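The trouble with teaching a robot from handheld gripper demos is that the robot believes everything you show it. Zuzana Dvořáček has been saying this since I joined the Osside group, and I've been nodding since then without doing anything about it.

On Monday I did something about it. We had 1289 demonstrations of handling a cloth, and a policy trained on them that would drift off to one side, open wide, and wait there with great dignity. Saeed Hassanpour's theory was that too many of our clips contain long stretches where a gripper has nothing between its fingers but table. The policy sees a lot of table. It learns table.

Two wrist views and one from the head camera:

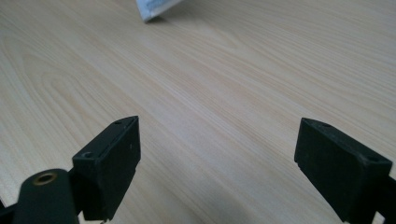
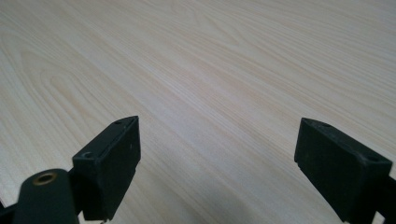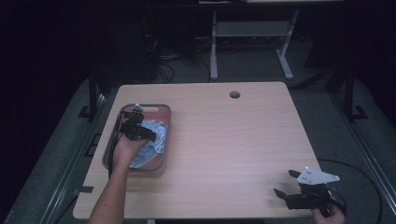
So I wrote a filter. It looks at finger opening and hand speed, and if a gripper sits open and still for more than 40 timesteps, it trims the stretch down to 3. I expected to spend a week on it. It took an afternoon, most of which went to finding out that I'd had left and right swapped in my own plots.

We retrained on the trimmed set, same settings, 2 seeds. Both policies now get to the cloth sooner. Both also let go of it too early, apparently because the filter ate some of the pauses that meant "wait for the other hand." Marek Michalík pointed out that a pause is information. He pointed this out in December as well, and I have the email.

The next version will look at both grippers together and only cut when neither is doing anything. Saeed wants a learned filter instead. I want to see what the dumb one can do first, mainly because I already wrote most of it.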